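Chapter 9
Waste and the Land Around Us

In January, after the first hard rain of the year, people living below the Kusville landfill noticed that the creek behind their homes had turned a rusty brown. The landfill had opened as a gravel pit and was later filled with household trash. It had no liner. Rainwater had been moving down through the waste for decades, picking up metals and other pollutants on the way. Water that does this is called leachate.

Myrto Kokkinos, a county water scientist, tested 318 wells near the site. Her team found that the wells closest to the creek had the highest levels of iron and ammonia. Families there were told to use bottled water until new pipes could be laid.

Kusville sent 3,359 tons of waste to the site in its last year of operation. Nearly 300 tons of that was metal and glass that could have been recycled. The rest was mostly food scraps, paper, plastic film, and building debris – materials that break down at very different rates. 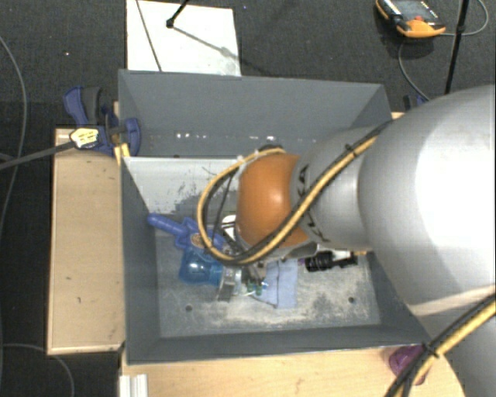

Figure 9.1 A robot arm reaching into an open bin.

The neighboring town of Briluvau took a different path. It closed its dump early, covered it with clay, and began collecting food scraps separately. Shengli Yao, who planned the program, started with 1,078 homes and added more streets each spring. The covered dump is now a meadow, but it still has to be checked for gas and leachate.

In this chapter you will study how landfills are built, how leachate moves through soil, and how towns decide what to do with their waste. Section 9.1 begins with the soil layers under the Kusville site.

Key terms: leachate, liner, groundwater, compost, waste stream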